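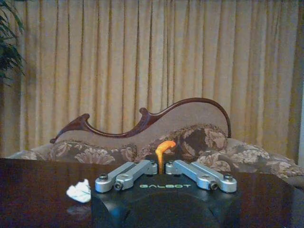 Figure 5.1 A dark, glossy tabletop with floral fabric behind it. The small orange object stands out against the darker cloth.

Chapter 5
Wood and Fabric in the Sitting Room

In this chapter you will learn to

- recognize the main kinds of finish used on tables
- choose a cleaning method for a polished surface
- read a patterned fabric for wear, fading and stains
- clear a room in an order that saves work later

Key terms: finish, bloom, nap, pile, ring mark, colorfast, spot test

Chapter 4 dealt with kitchens, where most surfaces are made to be scrubbed. The sitting room is different. Its tables and seats are often the oldest things in a home, and many of them can be damaged by the same cloth and cleaner that work well on a counter. The work in this room is lighter, but it calls for more looking before you start.

Start with the table. A polished wooden table shows its condition by the way it reflects. Bend down until your eyes are close to the level of the top and look across it toward a window. On a sound finish the reflections are soft but even. Dull patches may be worn places, or they may only be a film left by too much polish. A cloudy white area is called bloom and usually comes from moisture. A pale circle is a ring mark, left by a hot or wet cup. Scratches show best on dark wood, and so does dust, which is one reason dark tables have a name for being hard to keep.

Seating comes next. Floral fabrics are popular for sofas and armchairs because a busy pattern hides small marks. This is useful in daily life and a nuisance when you are cleaning. A tea stain on plain cream cloth can be seen from the door. The same stain on a print of leaves and petals may go unnoticed for years. Work over a patterned seat in sections, and compare each section with a part that gets little use, such as the back of the frame or the underside of a loose cushion. If the colors differ, the fabric has faded or is dirty, and Section 5.3 explains how to tell which.

Then there are the small things. Toys, pens, hair clips and bits of craft work collect on tables and slide down between cushions. A bright object is easy to find against a dark background, as Figure 5.1 shows. A brown button on the same cloth might be missed altogether. Run a hand along the seams before you bring out the vacuum cleaner.

A case from Pikitstead

Oleksandra Marchuk was asked to get a furnished house in Pikitstead ready for new tenants. The sitting room had a dark dining table, 2 armchairs and a long sofa in a flowered print. Her helper, Jitendra Vishwakarma, polished the table first and then beat the dust out of the cushions. By the time he had finished, the table was gray again and had to be done over. Marchuk also found that the polish had been sprayed straight onto the wood, and that some of it had drifted onto the arm of the nearest chair - a small spot, but it took three tries to get out.

Neither mistake was serious. Both came from doing the work in the wrong order. The usual order for a sitting room is as follows.

1. Pick up loose objects and put them in a tray or box.
2. Vacuum the cushions, seams and arms.
3. Dust from high to low, leaving the tabletop until the end.
4. Wipe the table with a soft dry cloth, following the grain.
5. Put back only the things that belong there.

Polish is not on the list. A table in regular use rarely needs it more than a few times a year, and some finishes should never have it at all. Section 5.2 covers the choice.

Before you read on

Look at a table in your own home or classroom. Write down what you think the finish is and how you reached that answer. Keep the note, as you will need it for the spot test in Section 5.2.

Then choose a cushion or chair with a patterned cover and spend a few minutes looking for marks. Ask a partner to look at the same piece without seeing your notes. Compare what each of you found, and say which colors in the pattern made the marks hardest to see.

5.1 Kinds of finish

A finish is any coating put on wood to protect it or change its look. The common ones are wax, oil, shellac, lacquer and varnish.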